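July, bench 2, afternoon into evening

Picking up from where Bongani left the branch. Goal for today: get the lid skill to stop lying about its own success. Everything else can wait, incl. the viewer colors, sorry.

State at start: Teseo planner builds and runs, Zerouali (the skill layer) builds with warnings, Kemmont driver needed a restart before it would take commands. Same as last week. Restart then home then clear faults, in that order, or the joint limits come up as zeros and the planner refuses everything with "start state invalid". Put this in the README, still not in the README.

First thing, log sync. Joint states and camera were on different clocks again. Not huge but enough that the overlay trails the arm when it moves fast, and I spent half an hour last time blaming calibration for it. Changed the recorder to stamp on receive for both and keep the source stamp in a second field. Overlay looks right now. Bongani please check your old bags before you trust any timing plot out of them, anything recorded before this commit has the offset baked in.

Then the success check. Old version: fingers report contact, wrist moves up by the commanded amount, return SUCCESS. That's it. That's the whole check. So the skill says the lid is off whenever the wrist goes up, which is always, the wrist is very good at going up. Replaced with two conditions:

— lid pose estimate has to follow the wrist in z, within tolerance, over the whole lift segment
— lid tilt relative to box rim has to stay under the limit for the last part of the segment

If the first fails return NO_LIFT. If the second fails return TILTED, which is new, and the tree has to handle it. At the moment the tree doesn't handle it, it falls into the default branch and retries the grasp from scratch. Bad, because the retry plans from the nominal lid pose, flat on the box, and by then the lid isn't flat.

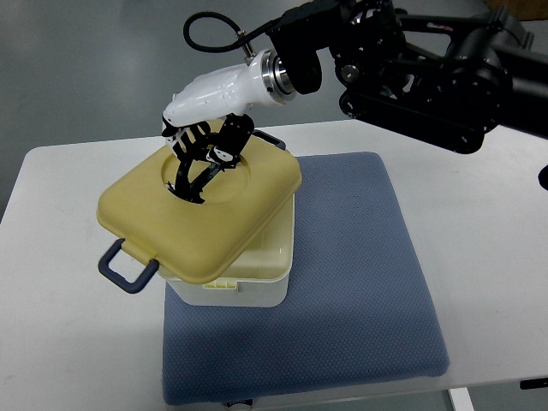
Pose estimator is the weak part. It fits a plane to the lid points and takes yaw from the outline, and both halves go wrong when the hand is in the way. With the fingers down in the round recess the middle of the lid is mostly hidden, and the finger points get pulled into the plane fit. A skewed lid with its front corner out past the box face is just the pose I need TILTED for, and the fit is at its worst there. The two handles help though. They are dark blue-gray against the yellow so they segment easily, and they sit on opposite sides, so the line between them gives yaw without touching the middle at all. Even with the back one mostly behind the lid there's enough sticking up to get a direction.

So: mask out the hand first. We have the joint states and the hand model, we can render the fingers into the camera view and drop anything under the silhouette plus a margin. Should have been done from the start. Did it with the collision meshes and not the visual ones, because the visual ones have all the little cut-outs in the links and I don't want points leaking through the holes. Margin of 2 pixels was too tight, still got stray points along the finger edges. 4 is fine. Went with 4.

The cable is not in the model. It loops over the wrist and isn't in any mesh, so the mask misses it. From this camera it's up against the floor, so I crop by height and it drops out. Will bite us on some other view. TODO.

Plane fit after masking: capped at 4000 iterations, early exit when the inlier ratio stops moving. Was uncapped before, and on bad clouds it just sat there burning a core while the skill waited. That was the mystery pause between lift and release, by the way. Not the driver. Apologies to the driver.

Second problem, same family: the color threshold. Box is off-white, lid is pale yellow, table is white, and under the overhead light the box front and the lid edge come out closer than you'd like. Thresholding in RGB was picking up part of the box rim. Moved to Lab and it separates on b. The latch tab on the box front is the same yellow as the lid, so it shows up as its own little blob. Keep the largest component only, tab gone. But — if the lid hangs down in front far enough to touch the tab in the image they'll merge, and then the outline gets a bump. Haven't seen it yet. Added an assert on outline convexity so at least it shouts.

The cushion is blue-gray and so are the handles, ugh. Handle segmentation grabs cushion if you let it. Fixed by only searching above the box rim height. Needs depth to be sane, depth is mostly sane.

Replayed the recorded lifts through the new check. Disagreed with the old SUCCESS on over half of them, which sounds alarming but going through the worst ones by eye the new check was right each time I looked. Didn't look at all of them. Somebody should, ideally not me.

Planner side, quick notes while I remember:

Teseo plans the lift as one straight cartesian segment in world z. Doesn't care where the force goes. If the lid sticks on one edge, the segment carries on and the lid pivots. Want a short first segment, stop, check tilt, then commit. Stubbed this as lift_probe, it compiles, untested on hardware. Don't merge.

Compliance gains in the fingers come from the Wavinley config, which someone copied over from the other hand. Numbers look plausible but joint order is different in ours?? Need to diff properly. If the order is wrong then one finger is stiffer than we think, and that could be part of the tilt. Don't want to touch it at the end of the day.

Also the attached-object geometry is a flat box centered on the lid. No handles. They stick out, so the planner thinks it has clearance it hasn't got. Add two small boxes, one each side. Easy, do it first thing.

Recovery for TILTED, what I'd like: lower until z contact, open fingers, retract, re-estimate with the hand out of view, regrasp from the new estimate. No clever re-leveling in the air. Bongani wants to re-level in the air. We argued about it at the board, his version is faster when the estimate is good. My point is the estimate is not good while the hand is in there, mask or no mask. Left both on the board, will write his up as a seperate subtree so we can swap them.

Small stuff:

Skill timeouts were hard coded in three different files. Now in one yaml.

Viewer crashes if you click a TF frame while a bag is looping. Workaround, don't.

Renamed lid_ok to lid_lift_verified. Grep before you pull, the old name is still in Bongani's scripts.

Open for next session:

lift_probe on hardware, slow, hand on the stop
TILTED branch in the tree (both versions)
diff the finger gains against our joint order
handle boxes on the attached object
cable in the mask, or at least a fat capsule where it usualy sits
README restart order!!

Branch is pushed. Arm is parked, driver stopped, left the recorder process up on bench 2 to finish compressing — don't kill it until the file stops growing.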